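Date: 22 Sep 2003
Subject: Re: sealing marble worktops, does it work?
To: Punton kitchens list

> We've had the McKinnon sealer recommended for our new
> marble. The shop says one coat keeps out wine, lemon,
> the lot, for 18 months. Has anyone used it? It's not cheap
> and I'd rather hear from people who cook.

I'd want to know what the shop means by "keeps out". A sealer slows down things that soak in, so you get longer to wipe up oil or red wine. Lemon is a different problem. Acid eats the polish and leaves a dull patch, and I've yet to meet a bottle that stops it, whatever the label claims.

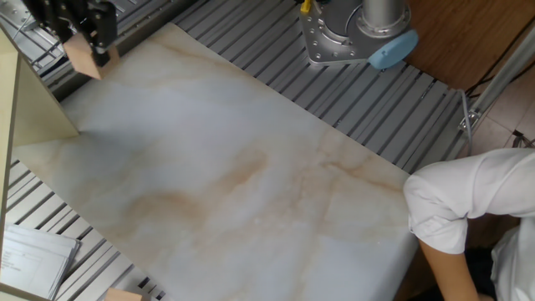

As for the 18 months, I put Nirkari on ours, which promised much the same, and water was soaking in again after 11. I cook most nights and scrub harder than I should, so perhaps you'd do better. The people who write the labels don't seem to cook at all.

Ask for an offcut before you pay. Seal half, leave half, put vinegar and a spoonful of oil on both and go to bed. My offcut came from the Lakumham yard and cost me 8 pounds, against the 90 they wanted for a "treatment package" that I still think was one bottle and a cloth.

If the shop won't let you have an offcut I'd go elsewhere. Same if they start on about lifetime guarantees. Read the bit about "normal household use" first, and see if lemons count.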